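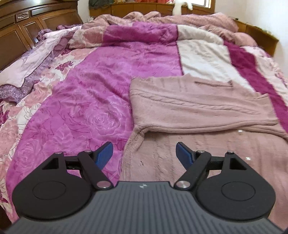 Separate blankets or one big one? (married 8 years, still fighting over this)
Bedroom & Linen board

wenche_eide
2018-01-04
My husband sleeps like a man being rolled up in a carpet. Every morning he's a burrito and I'm holding a corner. I have proposed two twin comforters on our queen, the way my grandparents did it. He says that's "a roommate situation." Looking for people who have made the switch, and also for people willing to tell him he's wrong.

dinholm_dave
Switched in June. Best thing we've done since the second bathroom. He's wrong.

Wagner B.
He isn't wrong. Two comforters means a crack down the middle where all the cold air lives, and you'll spend the night falling into it. Get one blanket that's a size too big. We put a king on our queen and there's enough slack for even a committed thief.

wenche_eide
Wagner, we tried the king. He just made a bigger burrito.

ylva_m
Layers are the answer. Thin sheet, cotton blanket, then the big blanket on top mostly for looks. A roller only ever gets the top one, and you keep the rest if you tuck it in on your side. Mine is so many colors that it hides coffee, cat and most of my twenties.

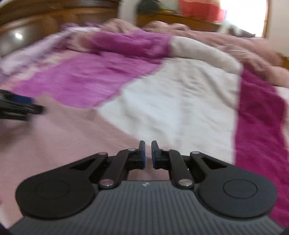 Re: washing the oversized ones

dinholm_dave
Fine, but who's washing a king blanket at home? Mine went around the machine once, wadded itself into a ball and walked the washer across the floor.

ylva_m
Laundromat, biggest front loader they have. Cold water, half the soap you think you need. Low heat after, and stop it halfway to pull the middle out of the knot – it will be in a knot.

Wagner B.
Low heat takes all day. I use high and have never had a problem.

ylva_m
Wagner, you told us in the other thread that your blanket "used to be bigger."

Wagner B.
That was a different blanket.

leif_bakke
Coming in from the cheap side. I paid $190 for a Cerkmont wool and it itched so badly that the dog gave it back. Replaced it with two $22 fleeces and we each keep our own. My wife folds hers in the morning. Mine stays where it lands.

wenche_eide
Update: he has agreed to a two-week trial of separate blankets, provided the big one goes over the top in the daytime so "guests don't get ideas." Our last guest was his mother.

Wagner B.
Report back about the crack.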